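Why do we yawn?

You have probably yawned in assembly. Everybody has, including the head teacher, who is better at hiding it.

For years people said yawning was the body's way of gulping extra oxygen. It was a lovely idea, so scientists tested it. They gave people extra oxygen to breathe and the people went on yawning, which was rude of them.

Another idea is that a yawn helps to cool the brain — a bit like opening a window in a stuffy classroom. Scientists are still arguing about that one.

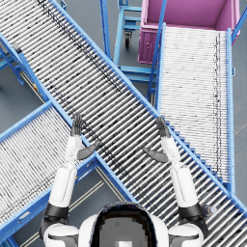
Yawns are catching, too. Seeing one can set you off, and so can reading the word. Dogs sometimes catch them from their owners. Very young children mostly don't, until they are 4 or 5.

How many times have you yawned since the top of this page?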